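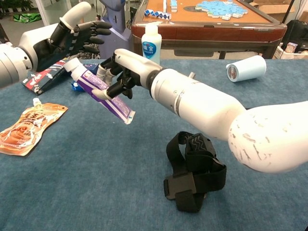
Toothpaste tube

A toothpaste tube is a soft, squeezable container that holds toothpaste and lets it out through a small opening at one end. It is one of the most familiar things in any home, and it turns up wherever people keep their odds and ends – on the bathroom shelf, in the travel bag, or on a table among boxes, packets and pouches waiting to be put away.

Shape and parts

The usual tube is round at the cap end and flat at the other, where the wall is pressed together into a straight seam called the crimp. The crimp is often left white even when the body is brightly printed, as on the purple-banded tube shown with this article, which also has a white flip cap. A flip cap stays attached when opened, and anyone who has chased a screw cap across a bathroom floor will be glad of that! Screw caps are still common, though, and many people like them better for travel.

Relation to other soft packs

The spout pouch is a close cousin of the tube. It too is squeezed by hand and closed with a cap, but it is made from flat sheets and is mostly used for food and drinks. Some pouches have a small hole punched near the top so that they can be hung on a shop hook, while tubes are more often sold in a box.

Storage and packing

Tubes may be kept lying flat or standing on the cap, if the cap is wide enough. In her household guide Small Things Put Away, Eleni Vasić gives two friendly pages to the matter and comes down on the side of standing. Jannik Lenz, writing for the Kirkel home museum, prefers a shallow tray, and adds that a tube packed for a trip should have its cap pressed shut and go in a bag of its own, well away from clothes.

See also

Flip cap
Spout pouch
Toiletry bag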